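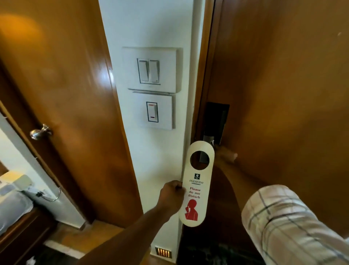
"Please do not disturb" card held at the entrance door of a guest room.

Filed under: Grants & Programs / Progress Reports

2023-02-05 | Plilent Project Office, Lokau

Plilent: Guest Room Doors, Locks and Door Cards
Second progress report to Flinano

The present report covers work carried out under the Plilent agreement from September to the end of the reporting period. The agreement provides for the inspection and repair of guest room entrance doors, the adjustment of their locks, and the supply of door cards. Site work is performed by Sarkar under the supervision of this office.

Progress against the work plan

The work plan lists 465 doors. All have now been inspected, and 98 remain open for a second adjustment. In most of the open cases the door closes but the latch meets the strike plate too high, so that a guest must pull the handle to secure the room. Sarkar has been instructed to correct the position of the strike plate before any change is made to the lock. Where the jamb has been repaired in the past, old screw holes are to be plugged and allowed to set before new screws are driven.

Electronic locks are opened only by the Sarkar fitter assigned to the floor. Loose wiring found at the jamb is recorded on the door sheet and reported the same day. The fitter is not authorized to cut or join it. Each door sheet also records the state of the latch, the side fittings, the faceplate screws, the hinges and the finish of the wood along the closing edge.
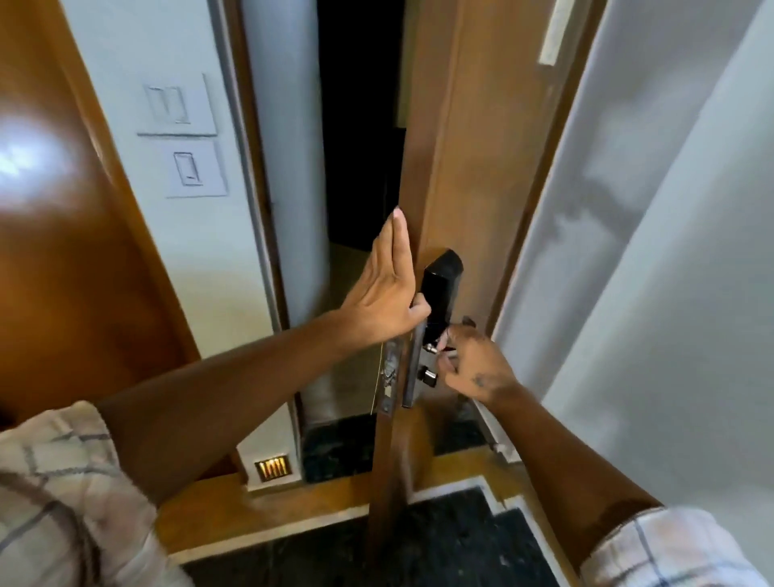

One comment returned on the draft of this report questioned whether testing each door only from the corridor was enough, given that guests mostly complain about doors that will not close properly behind them when they are already inside. The office accepts the point. From the next floor onward, the closing test will be made from both sides, and the door sheet has been amended with a second line for the result. Doors signed off under the earlier form will be retested as rooms become vacant. No additional funds are requested for this work.

Door cards

An order of 2,000 cards was approved under the supplies line. Before distribution, a sample card is tried on the handle of each type of door in the plan. The check covers whether the card hangs straight, whether it stays in place when the door is closed, and whether it catches between the door and the jamb. Housekeeping has asked that worn cards be withdrawn at the same time as new ones are issued, and this has been agreed.
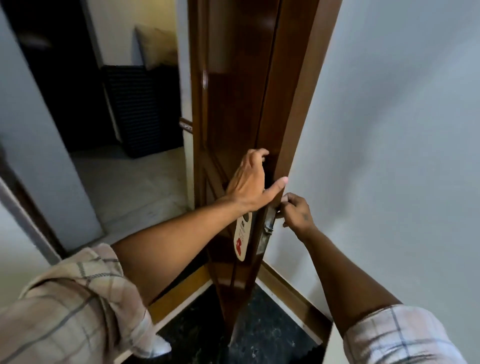
Latch plate at the edge of a door, with a card on the inner side.

Matters for decision

Flinano is asked to approve an extension of three weeks for the second adjustment. The delay arises from room availability, as occupied rooms are not entered for this work. The office also seeks guidance on worn latch plates. The agreement permits replacement when a plate is bent or cracked, but makes no mention of surface wear. Sarkar proposes to leave scuffed plates in service if the latch moves freely, and the office supports that proposal.

Spending on labor is within the approved amount. The supplies line will be reconciled once the final card delivery has been checked in. Copies of the door sheets are held at the Lokau office and may be inspected by Flinano on request.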